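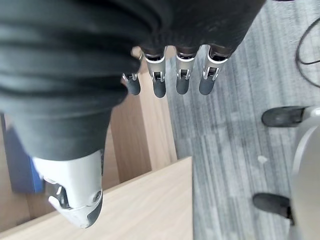 The Nastora is a glove and wrist tracker for driving a five-fingered robot hand from a few feet away. You wear it, the hand copies you, and the software records what you did so that a policy can be trained on it later. We used it with the right hand on our Boltmont arm. That hand has silver finger segments, dark rubbery tips and a pale thumb that comes down well in front of the others, and the thumb is where most of our trouble was. With four fingers in a row the glove hardly needs adjusting. Getting the thumb to hover over a table edge without touching it takes practice, and the grey fabric cover over the back of the hand hides enough of the base that you end up judging it by the tip.

The kit costs £2891 with one glove. A left-hand glove is extra. In the box you get the glove, the tracker and its strap, a foot pedal, a receiver and a licence key on a card. Don't lose the card. The key isn't printed anywhere else and support took several days to send us another.
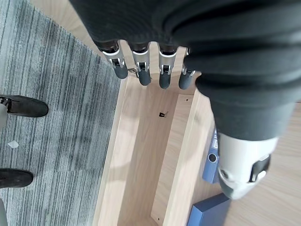 Review by Corina Ene
Posted 8 July 2019 in Teleoperation
Kit tested: Nastora right-hand glove, standard size

Setting up

The instructions cover one make of hand properly and leave you to work out the rest. Cornel Hodoroagă did our mapping file in an afternoon, most of it spent on the thumb. The default assumes a thumb that swings sideways across the palm and then bends. Ours does the two together, so the glove would ask for a position the hand couldn't reach and the motors would sit there pushing. You can limit this in the settings under "range", but it is off when you first install.

Calibration is quick. Flat hand, fist, pinch each finger in turn, press the pedal. It needs doing again every time you take the glove off, and again after lunch in our experience, as the fabric stretches a bit when it is warm. Blažena Vávra has small hands and never got a steady reading from the little finger. There is a smaller size which we haven't tried.

Using it

We gave it the sort of job we do anyway, which is reaching into narrow places for small parts. The long open-topped box in light wood is a fair test. Its walls leave limited room for a thumb on one side and four fingers on the other, and something as small as the black object on the bottom is fiddly to line up with. Coming straight down over the box was easy enough. Closing on a small part with the fingertips was harder, and the glove gives you nothing back through your own fingers, so you go entirely by eye. Stand where you can see down between the walls.

The delay between your hand and the robot's is short enough to forget about on slow work. If you move quickly you notice it at once and start overcorrecting. Everyone here slowed down within a few tries and the recordings got better for it.

The pedal starts and stops a recording. This works well and I would not want to go back to a keyboard. A double press is meant to throw away the last attempt, though it is too easy to do by accident and there is no undo. I lost some good ones before I got used to it.

The recordings

We kept 186 demonstrations over the trial. Files are a sensible size and open without Nastora's own program, which I was pleased about. Joint angles, wrist position and pedal presses are all there on one clock. If you record video as well you have to line it up yourself. Ľubica Kolář wrote a short script for it and says it was not difficult, but at this price it should be included.

The playback window is good for throwing out bad attempts. You can drag along the finger traces and see where somebody hesitated. It only shows 20 recordings in the list at a time, with no search, and by the end of the trial finding one by name was a chore.

Compared with moving the arm by hand

We still guide the arm by hand for simple reaching, where you take hold of it and push it through the movement. It is cheaper and needs no calibration. With fingers it is not much use, as you can't hold the arm and pose every joint as well. The older Wang controller we had before was a box of sliders, one for each finger, and it was fine for grasp poses set in advance and hopeless for anything continuous. The Nastora is clearly better than both for work with the fingers.

Faults

The wrist strap buckle cracked in the first fortnight. It was replaced free. The tracker also drops out near large metal cabinets, and when it comes back the arm tries to catch up in one go, so set the speed limit low and keep the stop button within reach. An update is promised for August.

Would I buy it? Yes, for fingers. For an arm with a plain two-jaw gripper it is far more than you need.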